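VURNVILLE - Roxana Dinu was fourth off the blocks in the 200 metres backstroke last September, and by the second turn she was leading. She had been training with the club for less than a year.

The 19-year-old moved here with her mother, Maricica Cârstea, after a childhood spent in pools that were often shut for repairs. She swam in a lake when they were. Her new coach, Jawad Hayat, saw her in a public lane session and asked who she swam for.

"She said she didn't swim for anyone," Hayat says. "I gave her a form."
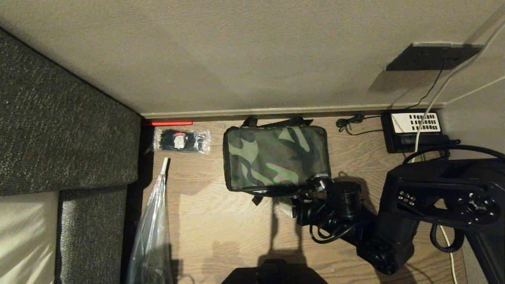
Dinu trains before college and again in the evening, and the hours between are mostly spent asleep or eating. Her shoulder work is done at home, on whatever bit of floor is free, and a living room with a dark grey sofa pushed up near a beige wall is all the gym she needs for it. Hayat sets the exercises and she sends him her times for the holds. He has cut her distance in the water by a third to protect the left shoulder, which troubled her through the spring.
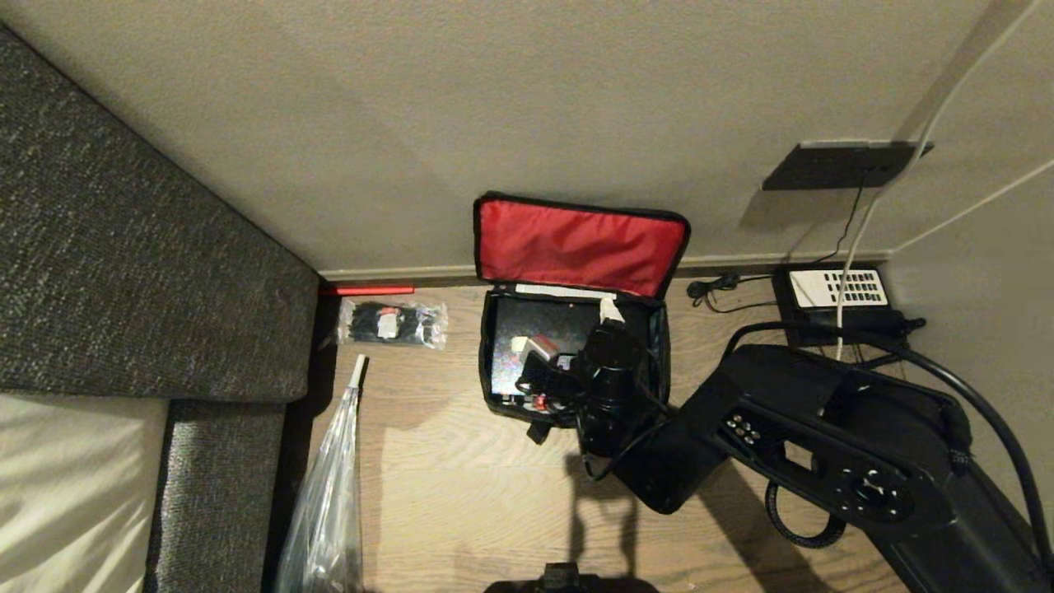

The end of the sofa, with a thin red rod on the floor by the skirting board.

Her best time has come down by 2 seconds since she joined. She needs another 3 to reach the qualifying mark for the national final - a big drop at this level, though Hayat thinks most of it can be found underwater, off the walls.

Her training partner, Paula Furtună, is the better starter and the two race each other over 15 metres at the end of most sessions. Furtună usually wins.

Cârstea works late shifts and has missed all but one of her daughter's races. She keeps the results sheets in a kitchen drawer.

"I don't understand the numbers very well," she says. "Roxana tells me if they are good."

The next meet is at Bruvby, in a 50-metre pool Dinu has never swum in. She is entered in both backstroke events and the relay.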